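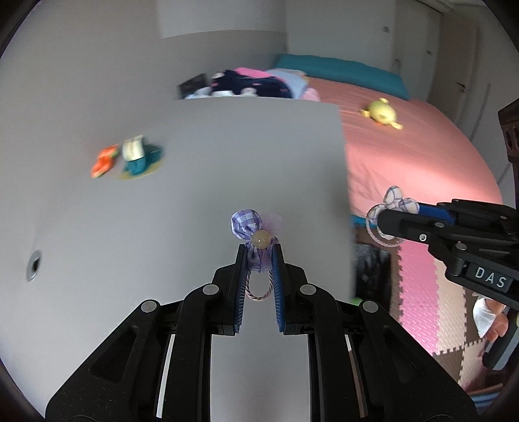
Handheld gripper recordings made in family homes help robots pick up small soft items, Kullungate study finds

KULLUNGATE, May — Researchers at the Heitmann Institute for Household Robotics have published results showing that a robot arm can learn to pick up and sort small fabric objects from recordings made by people using handheld grippers in their own homes. No robot was present in any of the homes where the recordings were made.

The study, led by Ilse Stöcker and Ruwan Wijesinghe, looked at a group of objects that robots tend to handle badly: hair ties, doll's clothes, ribbons, socks and other items that are light, change shape when squeezed and often catch on one another. A hair tie with a fabric flower and a bead, for instance, has a hard part, a soft part and a loop of cord that can snag on whatever lies next to it.

The team collected 881 recordings in which a person held a gripper in each hand and tidied a surface, a drawer or a box. Each gripper carries a camera that sees its own jaws and whatever is in front of them. The recordings were used to train a control program, which was then run on a two-armed robot in the institute's laboratory in Dellach. The robot had not been shown any of the test objects beforehand.

In 300 test attempts, the robot was asked to take one named item out of a mixed heap and place it in a tray. The researchers compared two versions of the program. One was trained on the home recordings, the other on an equal number of recordings made at a plain laboratory bench. The version trained at home completed the task more often, and the gap was widest when the heap was placed on a cluttered surface with bedding, toys or clothing close by.

"We expected the background to matter for finding the object," said Ilse Stöcker. "What we had not expected was how much it mattered for the grasp itself. At the bench, people tend to pick things up the same way each time. At home they reach over a pile of clothes or come in from the side, and the program gets to see that a hair tie can be held by the petals, by the cord or by the gathered part in the middle."

The study also looked at what happens when both hands are in use. Many of the recordings include stretches in which each gripper is holding something. According to the authors, these stretches were useful for teaching the robot to keep one item steady while the other arm moves, and to keep the two arms out of each other's way. When they were removed from the training material, the robot dropped the first item more often while reaching for the second.

Pads made a difference as well. The group tried 3 types of finger lining and found that soft pads with fine ridges held thin fabric more reliably than smooth ones. Cord remained difficult with all of them. It tends to slip down between the pads, and the robot would sometimes close its jaws on the cord alone and lose the item when lifting.

Ruwan Wijesinghe, who designed the tests, said the results should be read with some care. "The robot is slow. A child would have finished the tray before it had done the first few pieces," he said. "It also does poorly with sheer material, where the camera sees the colour of the table through the fabric. We have written up those failures in full and we would like other groups to try the same objects."

The recordings were made over 2 rounds in homes in Kullungate and Durnia. Those taking part were given a short introduction and a list of tasks, but were free to choose the room and the order of work. They were asked not to clear the area before starting. Gergely Lakatos, who ran the home visits, said this was the instruction people found hardest to follow. "Most wanted to make the bed first," he said.

Faces and papers with personal details were removed from the recordings before they were used. Households could withdraw any recording after watching it.

A further round of recordings is planned, covering fastenings such as buttons, clips and drawstrings. Till Fröhlich will lead that work, which will also test whether recordings from one household can be used to prepare a robot for another with very different furniture.

The paper, the list of test objects and the training recordings are available from the institute on request.

Notes to editors

The Heitmann Institute for Household Robotics is an independent research body with offices in Kullungate and a laboratory in Dellach. Its director is Hildegard Heitmann.

Interviews with the authors can be arranged through the institute's press office, which is open until 5 pm. Laboratory visits for filming need to be booked ahead.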